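From: Kinga Bakos
To: Closmont Building Services list
Subject: Re: Mop pads, count and laundering

Dear colleagues,

Thank you to those who replied to the January notice. Adi Oei's message raises several points that apply to every floor team, so I am answering it on the list.

Adi Oei wrote:

> Dear Kinga,
>
> The Nulby wing has completed its count. We hold 123 flat pads, of which 90 are fit for use. The remainder have a matted surface or a border that is coming away, and I would like to know whether these should be sent back to Ginting with the regular laundry or kept aside.
>
> We also have a question about loose threads. Some of the staff pull them off by hand and others leave them. Please advise which is correct.
>
> Finally, the pads have been coming back folded in different ways, and the shelf in the Nulby closet no longer holds a full delivery.
>
> Regards,
> Adi Oei

On the first point, please keep the worn pads aside. Ginting charges by the piece, and we do not wish to pay for the washing of items that will be withdrawn. Place them in a clear bag marked with the name of your wing and leave the bag at the Vutetti loading door before 3 p.m. on the day of your regular collection.

A pad should be judged on its main surface and its edge separately. Some matting of the pile is normal and may be improved by washing without softener. A pad is to be withdrawn when the pile stays flat after laundering, or when the border has opened at any point along the stitching.
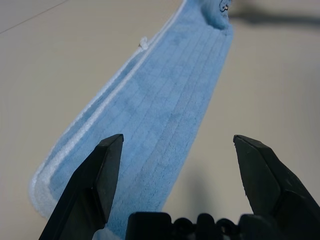 Light blue microfiber pad with stitched channels and a paler looped border. Note the small white tuft at the side.

Threads of this kind should not be pulled. Pulling may draw out the stitching that holds the border. Trim a loose thread with scissors, close to the edge, and return the pad to service. A sewn-in loop or tag should be left alone.

With regard to storage, all wings are asked to adopt the same method. Pads are to be laid flat, pile side up, and stacked in groups of 5 with the ends lined up. They should not be folded or pushed into the gap behind the buckets. Pads that are still damp go on the drying rail – not on the shelf and not in a closed bin.

I will ask Ginting to return clean pads unfolded. Until that has been agreed, please allow time for staff to open out each delivery when it arrives.

Wings that have not yet sent a count should do so by reply to me directly, giving the total held and the number fit for use. Replacement orders will be placed once all figures are in.

Sincerely,

Kinga Bakos
Building Services, Closmont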